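9th May

Second day of comparing the head cameras. In the morning I still believed we would finish with the grippers too, but the Bridus gripper did not want to talk to the controller and I lost two hours on it. The cable was good, the address was good, and then Ülle found that the controller had gone back to its old settings from October. So the gripper waits for tomorrow.

With the cameras it goes better. We have the Otumia and the Salminen, both worn on the head, and the task is always the same: a person makes something small with both hands above the green paper, and later we look how well the hand tracking follows the fingers. The Otumia gave 3607 good images today and the Salminen 3951. I wrote to Lenni that the difference is not large. He answered that I should look at which images were lost before I say this, and he was right. The Otumia loses the fingers mostly when they are closed around something thin. For us this is the worst moment to lose them, because the arm must learn exactly how to hold a thin thing.

I also tried the Otumia with the lower exposure. The white table is then less bright, but the shadows of the arms on the paper become too dark, and the program took a shadow for a hand 746 times. I put the exposure back. Maybe a grey cloth under the paper would help more. I must ask in Dondesberg if they have one.

Ülle thinks we should choose the Salminen already and use the days for the grippers. I am more careful - I would like to see one more run with small metal parts, because the pins are what both cameras find difficult. We did not quarrel, but we did not agree.

My neck hurts in the evening. The Salminen is heavier at the front and I notice it after one hour. I wrote this in the table also, under "comfort", where Lenni had left the line empty.

Tomorrow: gripper first, save the settings twice, bring the small screwdriver from home.
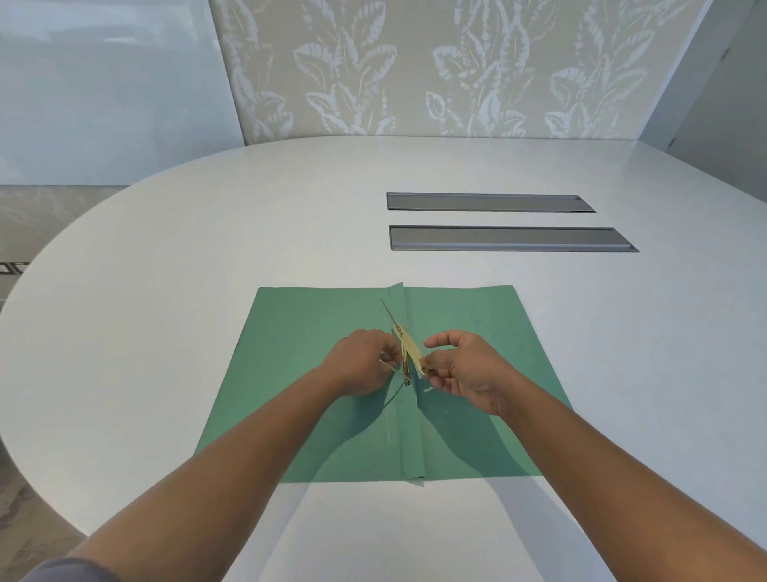

Both hands over the green paper, with the wooden piece and a thin pin.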